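Projektbericht: Stempelkarte für die Kaffeemeile Drultavville

Für unser Projekt im Juni durften wir uns eine Aktion ausdenken, die Leute in die Innenstadt lockt, und ich wollte sofort was mit Kaffee machen (Überraschung!). Mitgemacht haben 4 Läden, darunter das Vaka und das Kiani, wo ich sowieso ständig sitze.

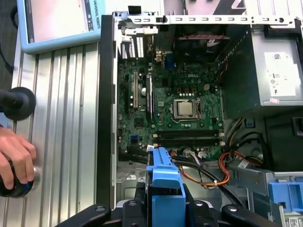

Wie viele Karten kamen am Ende voll zurück?
Von 70 ausgegebenen Karten landeten 15 komplett abgestempelt in der Box im Vaka.

Ich hatte ehrlich gesagt mit mehr gerechnet, aber das Dument macht nachmittags schon um 15 Uhr zu, und das stand bei uns nirgends auf der Karte. Ärgerlich! Das Drucken lief dafür super, nur die Stempelfelder waren zu klein geraten. 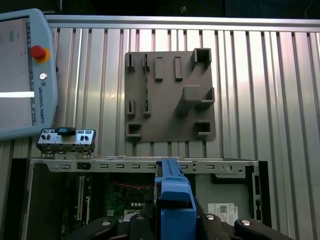
Projektphase, Juni

Beim Auswerten haben wir dann noch gemerkt, dass fast alle im Kiani angefangen haben – liegt halt direkt am Bahnhof. Den Sieg beim Lieblingskaffee holte trotzdem das Vaka mit seinem Cold Brew.
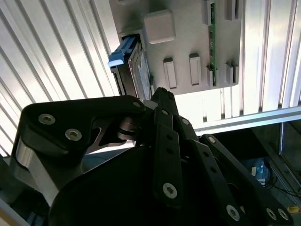 Larasati Lumenta meinte dazu, zwei Wochen seien für so eine Runde viel zu kurz und beim nächsten Mal solle man auch Tee mitzählen. Elaheh Bakhtiari will die Karte im Herbst neu gestalten, mit Öffnungszeiten hinten drauf.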